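4.2 Reuse of delivery boxes in shared households

The second part of our survey concerned what the respondents do with a cardboard box after the goods are taken out of it. We asked this in both towns, Narik and Unda, and we used the same wording as in the first part, so that the answers can be compared. In total 2881 households returned the form. Forms in which the question on box storage was left blank are kept in the sample, but they do not enter the percentages of this section.

In Narik the most frequent answer was that the box is flattened on the same day and carried to the paper container. In Unda the container is emptied only once in two weeks, and there the box stays longer in the home. Of the Unda households, 46 percent wrote that they keep at least one box "for later." We did not define "later" in the form, and this was probably a mistake on our side.
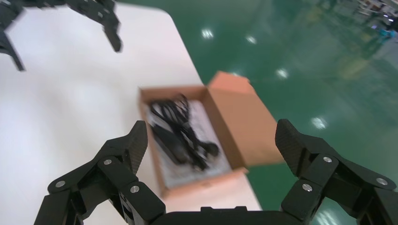
The length of keeping depends strongly on where the box is put. When it goes to a cellar or to the top of a wardrobe, it tends to be forgotten, and several respondents admitted that they found it again only when moving out. When it remains on a table or in the hallway, it is used or thrown away within 7 days in most cases. We see the same pattern in both towns, although the flats in Narik are on average smaller and few of them have a cellar.

An open box in a central place also invites other uses. It collects letters, chargers, gloves and other small objects which have no fixed place in the household. In the interviews we called this the "stopover" function. Figure 3 shows an open box on a table.
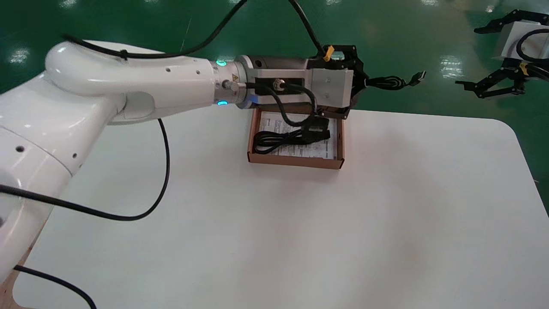 Figure 3. Open cardboard box on a white table.

Bennani objects that the stopover function should not be counted as reuse, because the household has made no decision about the box and simply has not yet removed it. According to this view, reuse begins at the moment when the box is closed again and sent, or when it is given a permanent task such as storing winter shoes. We agree in part. In Table 5 we therefore report the two groups separately, and the reader who prefers the narrow definition can leave out the second column.

The difference is not small. Under the narrow definition Unda loses its advantage over Narik almost completely, and the effect of the slower paper collection becomes hard to separate from the effect of household size. Under the wide definition both effects remain visible.

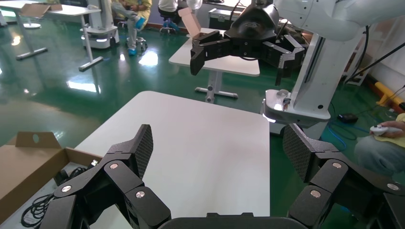 A further point is the condition of the box. Respondents were asked whether they open the tape with a knife or tear it by hand. Those who use a knife keep their boxes more often, and they also describe them as "good boxes" in the free comments. We can not say from our data which is the cause. It is possible that a person who plans to keep the box opens it with more care from the beginning.

Finally, the Brarow pilot, in which a local shop took back boxes at the counter, was still running when the forms were collected in December. Only Unda households near the shop could take part in it, and their answers are discussed in Section 4.3.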